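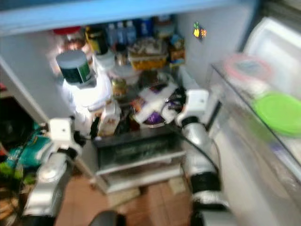 Forum > Home & Service Robots > Teleop and Teaching by Demonstration

Thread: Fridge demos - does any of this transfer?
2634 views | 5 shares

gripskeptic
Started 11/04/2019

The still I put at the top is the kind of demo everyone posts now. Two arms, an open fridge, a person driving the whole thing. One gripper in front of a carton, the other over a bowl of something purple with a white package sitting on it. I've been doing remote control work for a while, and I'm less sold on it every month.

My problem is this. The operator knows the package has to come off the bowl before you do anything with the bowl. The robot gets joint angles and a blurry view. What exactly is it supposed to learn from that? Henok Belay gave a talk at Milgate in July and said 1000 demonstrations of one task would settle it. 1000 of what, though? If the shelf is laid out the same way each time, you've recorded one shelf very thoroughly.

mkessler_arms
You're describing bad collection, and blaming teleop for it. Shuffle the shelf between runs. We do it and it's boring, but the policy stops memorizing where the carton lives.

Also, if you've got video that soft you're moving too fast. Slow down when the hands are inside the box.

gripskeptic
We do shuffle. Shuffled by the same two people, who both put tall stuff at the back and bowls at the front, same as anybody would at home. Look at the picture, bottles along the rear wall. That isn't random, that's habit.

And slowing down has its own cost. Then you get a robot that has learned to hesitate. I've watched ours stop in front of a carton and do nothing for so long I went and checked the network.

Ieva Jaunzems
I'd go the other way and teach it by hand. Put the arms in free drive, stand next to it, move them yourself. You feel it when the wrist touches the shelf. With a remote setup you're guessing from a picture, and in a fridge half of what matters is hidden behind something else.

mkessler_arms
Hand guiding two arms at once inside a fridge? With the door open on one side? Where do you stand? I tried it on a Dendetti pair and my own shoulder was in every single camera view. Useless for anything vision based.

Ieva Jaunzems
One arm at a time. Park the left, teach the right, then swap. And yes, it's slow.

gripskeptic
But then you lose the part that needs two hands. Holding the bowl steady while you lift the package off is one motion for a person. Split it up and you've taught two halves of a job, and good luck with the timing.

tallowby
Has anybody here tried the Vornthorpe leader arms? Small copy of the robot, you move the copy and the big one follows. There's some force coming back through it, so it's a middle ground between you two.

mkessler_arms
Had a set for a few weeks. The force feedback is fine for hitting a wall. For "is this yogurt tub slipping" I couldn't feel a thing.

rvd_77
Depends what you want out of it. If the goal is a decent first try and a person takes over when it gets stuck, 5 good demos of a new item got us further than I expected. Urbonaitė's notes on corrections are worth reading - you let it run, grab control when it goes wrong, and keep only those bits.

gripskeptic
I've read them. My issue is who decides when it went wrong. I grab control early because I don't want purple stuff on the tiles. My coworker lets it go until there's contact. Same robot, same shelf, and the data says two different things about what counts as a mistake.

rvd_77
So write down a rule and both stick to it.

gripskeptic
We have a rule. We both think we're sticking to it.

Ieva Jaunzems
Can you post the success numbers with the shelf laid out by someone outside your group? I'd believe that before I believed anybody's argument here, mine included.

gripskeptic
Don't have them yet. I'll ask my sister to load it and not tell me where anything goes. Will post whatever comes out, good or bad.

Tags: teleoperation, kinesthetic teaching, two-arm, kitchen
Contact us | Forum rules | Back to top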